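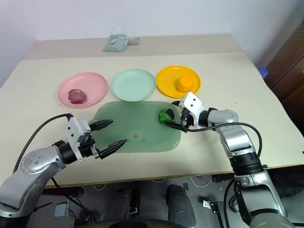

Favum should have ended at episode 51. By then Lý has found her brother, the Flovdale pilots have gone home, and the war has a believable finish. The 7 episodes after that are set in 2124 with a new cast, and they spend most of their time explaining machines that worked fine as a mystery.

I know the last arc has its fans. Lụa Đinh wrote a long defense of it in November, and she is right that the music is better. The animation is too. I still stop at 51 when I rewatch it.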